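Verncombe Community Center Reopens Teaching Kitchen With Donated Housewares

VERNCOMBE, September 29, 2024 – The Verncombe Community Center has put its teaching kitchen back into regular use following a summer of donations from residents of Verncombe and neighboring Rokley. Household goods given to the center have been sorted and set out for the fall program, which will run for 15 weeks.

Participants will learn to equip a small kitchen at low cost, to prepare basic meals, and to put every item back where the next group can find it. Red cups and light wooden pieces are among the goods on the tables. 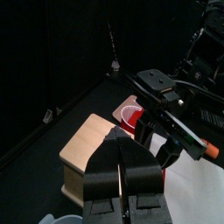
Funding for the program was approved in April. The center received a grant of $3,219 from the Naidu Fund, of which $2,569 has been spent on shelving and repairs to the sink. The balance will be used for groceries.

"A household starting over needs a pot, a bowl and a decent place to work," said Cyril Wainwright, director of the center. "Our neighbors have been generous, and we intend to put what they gave us to good use."

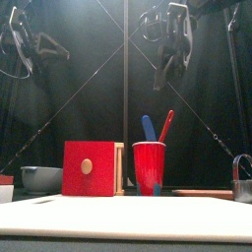
Verncombe Community Bulletin, Issue 15

Instruction will begin with the arrangement of the work surface. Bowls, cups and pots are to be kept in a row at the back, leaving the front clear for cutting and mixing. Spatulas and other long-handled utensils are to stand upright in a cup.

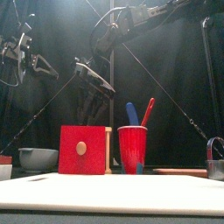
Classes are limited to residents aged 16 and over, and each household may register up to two members. There is no charge. Registration forms are available at the front desk and at the Rokley branch library.

The center continues to accept clean housewares in good condition. Electrical appliances and knives cannot be accepted at this time. Donations may be left at the Rasex Street entrance during regular office hours.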